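Creative Block

Creative block is the name most of us give to a stretch when somebody who normally makes things (stories, songs, quilts, logos, whatever) sits down to make one and can't. Writers got to it first, so you'll often see it filed under "writer's block," but painters, composers and game designers all complain of the same thing, and I've used the wider term for this entry in the Clenditz handbook because I've had it in three different crafts myself!

Definition and scope

People argue about what counts. Some want to keep the term for long dry spells of months or years, and they get a bit sniffy when you use it for a bad Tuesday. I'm on the looser side. If you want to work, you have the time to work, and the work still won't come, I'd call that a block. Plain tiredness is a separate thing, and so is having lost interest in a project, though I'll admit the three can be awfully hard to tell apart from the inside.

Common forms

The blank-page kind is the famous one. You haven't started, and every first line looks stupid before you've even finished typing it. Then there's the middle kind, which I think is much more common: you're 200 pages into a novel and suddenly have no idea why anybody in it is doing anything. Orathai Saithong, who taught the evening class I took in Odusville, called this one "the marsh," and I've never found a better word for it.

A third form turns up after a success. The first book or first show went over well, and now the second one has an audience peering over your shoulder. Saithong's own second collection, Testance, took her 16 years, and she used to say that she'd written it four times over and thrown away the good version.

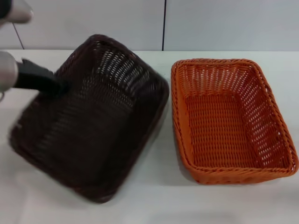
Can you be blocked on one project and fine on another?

Very often, and it's one of the more useful things to know about yourself. Plenty of poets who can't get a line down will happily write long letters or reviews all the same week, so switching to a side project for a while is a sensible thing to try.

Causes

Perfectionism gets blamed the most. You judge each sentence while you're still making it, and the two jobs get in each other's way. Fear of being read (by your mother, by your boss, by that one guy from workshop) is close behind. Money worries do it too, and so do grief and illness, and in those cases I'd be pretty gentle about handing out writing tips. Low mood that hangs on for weeks is worth taking to a doctor.

Some writers say block doesn't exist at all, that it's a fancy name for not working. I used to find that bracing. Now I mostly think they've been lucky so far.

Remedies

Freewriting is the old standby: set a timer, keep your hand moving, don't fix anything. Small quotas help a lot of people. Mine was 307 words a day, an odd number I picked because that's where I stopped on the first day, and it got me through one whole February and most of a draft. Other folks swear by tight limits, like a story with no dialogue, or a painting in two colors.

Walking works for me, and changing rooms sometimes does. Reading inside your own genre is a gamble, in my experience, and can make things worse if the book is too good.

In fiction

Blocked writers are all over novels and movies, probably because blocked writers keep writing them. My favorite is Rojanasak, a 520-page novel about a playwright who spends the whole book sharpening pencils and feuding with his landlady. It's slow, it's funny, and the play he's meant to be writing never gets past its title.

See also: Freewriting; Perfectionism; Second-book syndrome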